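Comparing Ourselves to Others: A Diary Study of First-Year Students at Coralthorpe
Juraj Šťastný
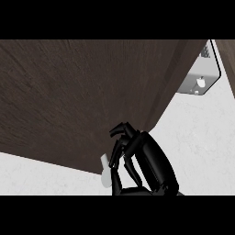 Student Projects / Personal Well-Being

Background

I picked this topic after my first term in the Sqalli residence hall, where I spent a lot of evenings feeling behind everybody else on my floor. They seemed to have more friends, better grades and a clearer idea of what they wanted to do. When I said this to my roommate, he told me he had been thinking the same about me. I wanted to find out how often this kind of comparing goes on in a normal day and what sets it off.

The project was done for the second-year seminar on everyday psychology. It covers self-reported comparison only. I did not measure mood with a standard scale, and I did not ask about any diagnosis or treatment.

Method

I put up a notice in Sqalli and in the Loltgate dining hall asking for first-year students who would keep a short diary. In all, 82 students signed up and finished. Each of them kept the diary for six days. Every time they caught themselves comparing their own life with somebody else's, they wrote one line saying who it was (friend, stranger, family member, person online), what it was about, and whether they felt better, worse or the same afterward.

No real names were allowed in the entries. Diaries were handed in on paper and I typed them up myself, which took most of November. My supervisor read part of the set and sorted it into the same categories. Where we disagreed, we talked it over and settled on one.

Results

The diaries held 1,320 entries. I sorted these by topic. Looks and clothes came up most, then grades, then social life. Money was lower than I expected, although several people wrote about trips home that they could not afford to make as often as their friends did.

Most entries were about people the writer knew slightly. Close friends came up less, and famous people hardly at all. One student wrote about the same person from her running group every day, and noted on the last day that they had never spoken.

"Worse" was the most common feeling recorded. "Better" entries were often about somebody struggling with a class, and a number of these had a second line added where the writer felt bad about having felt better. I had no category for that and counted them as "better." A future form should have a fourth box.

Follow-up talks

I talked with 3 of the students after the diaries were in. All of them said that writing the comparison down made it look smaller. One had gone on with the diary in her own notebook. Another stopped as soon as he could because he found it made him watch for comparisons he would otherwise have missed.

Problems

People who sign up for a study like this may already compare themselves more than most. Six days is short, and for some students they fell in a week with two midterms. Entries from the evening were longer than entries from the morning, so some people were probably filling in the day from memory.

The Sumusholm campus was meant to be included, but the forms arrived there after the break and I left it out.

Diary forms and the category list are in the appendix. The typed entries are held by the seminar office and can be read there on request.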